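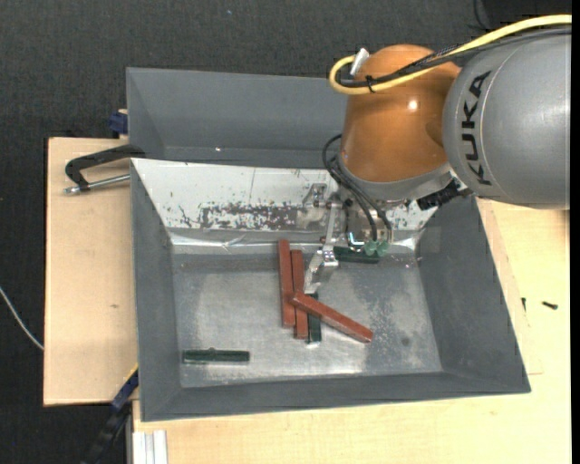 Progress report to Khalil Hattar, Cestdale fund
Jan 17, 2023
Prepared by Noura Yammine

Sorting of the sample bars is behind plan, and I don't think the plan was ever a good one. Wolex delivered 700 bars in reddish brown and dark green. So far 209 have been measured and logged.

The proposal said that mixed colors in one bin would save handling. I have yet to see that. The gray bins hold a few bars of each color at a time, and the bars end up lying at all angles, some upright and some across the floor of the bin. Nabil Qaisi believes the metal floors, which are scuffed, have no effect on the edges of the bars. He may be right — he has checked two bars, and I would want more than that before signing anything.

Ye-seo Yoon has asked Hidov for dividers. Their quote covers two bins only and gives no delivery date. I have not approved it.

Spending is within budget, mostly on account of work we haven't done. Thiện Trịnh expects the log to be complete in February. I would not promise that to the board. A revised schedule will follow once Hidov answers.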